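Pressure transmitter reads high at zero – replace or re-zero?
Instrumentation and Sensors board

hadiza_e
Hi all, hoping for some kind advice. We have a Juhl gauge transmitter on a wash tank in Broldale, and since January it has been reading 23 mbar with the tank drained and vented. The range is 355 mbar, so that's a lot of level to be wrong by! My boss wants a new one. I'd love to save it if I can.

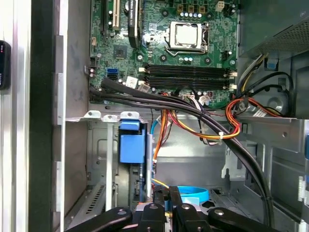
Our logging software is the old Tradach package, and I did wonder if the input card was to blame, so I put a calibrator on the loop and the card was spot on. The computer has its lid off at the moment, green motherboard and cables everywhere, but the card reads fine and I'm happy to leave it out of the story.

Telmo P.
Welcome, Hadiza! Re-zero it and carry on, I'd say. I have done it on Flilis units for years – vent to atmosphere, let it settle, trim, finished. An offset is the easiest fault there is.

minkyu_bae
I have to disagree with Telmo a little, friendly as ever. A shift that size on a 355 mbar cell makes me think somebody hit the diaphragm with a pressure washer. Check the span first, then decide.
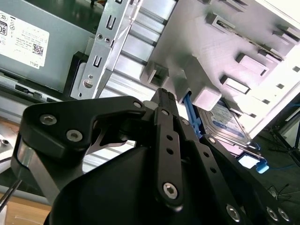

Please do a few points going up and the same points coming down, and write them all in one table. If the error is the same all the way, Telmo wins and I'll say so. By the way, is that blue latch on the drive bay where your log disk lives? Copy the trend history somewhere safe before you trim anything, as you'll want the old readings to compare.

hadiza_e
Will do, thank you both! I can borrow the hand pump on Thursday.
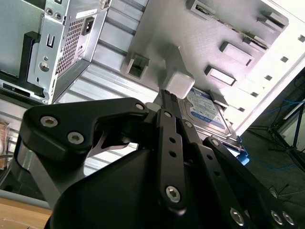 I also meant to say that the vent tube in the cable runs into a sealed junction box, if that matters to anyone.

Lorraine W.
Oh, it matters, dear! A gauge cell has to breathe. Open that box before you touch the trim.

Telmo P.
Good catch, Lorraine. I'd still trim it afterwards, though.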